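Forkitden Help Forum
Home Tickets Knowledge Base Downloads My Account
Search tickets Enter keyword or ticket number Go

Ticket 114: Recipe cards print with the last ingredient missing
Product: Forkitden desktop, version 2
Status: Resolved
Opened: February 7, 2020

Problem as reported

I run the kitchen side of a small catering business and keep all our recipes in Forkitden. When I print recipe cards on the 4x6 layout, the last line of the ingredient list does not print. The on-screen preview shows every line. The cards were fine through December. I have 150 recipes in the library and 23 of them print wrong. The full-page layout prints all of them correctly.

Printer is a Plitano label and card printer connected by USB. Paper is plain white 4x6 stock. Operating system updates are current.

Steps already tried
– Restarted the computer and the printer
– Removed the printer and added it again
– Printed the same card from a second computer, same result
– Re-typed one recipe from scratch, same result

Support reply 1

Thank you for the details. Please open one of the recipes that prints wrong and check the Yield field. If it holds more than one line of text, the ingredient box on the card gets shorter, but the preview does not always redraw to show it. Also please export one good recipe and one bad recipe (File, Export, Single Recipe) and attach both files.

Customer reply

Yield is one line on all of the ones I checked. Files attached. The good one is "Lentil soup, large batch" and the bad one is "Cornbread, sheet pan."

I noticed that the bad ones all came in through the Koutsoukos import in January. That was the set we bought from another caterer, who kept everything in Koutsoukos format. Not everything from that import is bad, though.

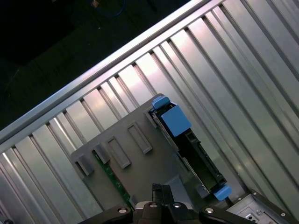 Ribbed metal panel and rail

Support reply 2

We compared the two files. The cornbread recipe has a blank line at the top of the ingredient list. It does not show in the editor because the editor trims blank lines at the start of a list. The card layout does not trim them. It counts the blank line, runs out of room by one line, and drops the last ingredient. The full-page layout has room to spare, so nothing is lost there.

Your re-typed recipe failed too, and that puzzled us at first. If you used Duplicate and then typed over the old text, the blank line would have come along with it. Can you confirm?

Customer reply

Yes, I used Duplicate. I just made one with New Recipe and it printed with all the ingredients.

Fix

1. Back up the library (File, Back Up Library).
2. Go to Tools, Clean Up Text.
3. Check "Remove blank lines in lists." Leave the other boxes alone.
4. Select the imported recipes only and click Run.
5. Close and reopen the library, then print a test card.

Do not run the cleanup on recipes that use blank lines to separate parts, such as a cake and its frosting. The tool removes those as well – there is no setting to keep them.

Customer confirmed that all the affected cards now print in full. Ticket closed.

Previous ticket Next ticket Back to list

Comments

warneck_kitchen: Same problem here with a different printer. The cleanup worked. I lost the gaps in my pie recipes and had to put them back by hand, so read the warning before step 4.

sheetpan44: Does this work on the tablet version? I don't see Clean Up Text anywhere.

Forkitden Support: The tool is desktop only. Run it there and then sync.

sheetpan44: OK, that did it. Thanks.

oldrecipebox: The preview should match what prints. I have asked for this before.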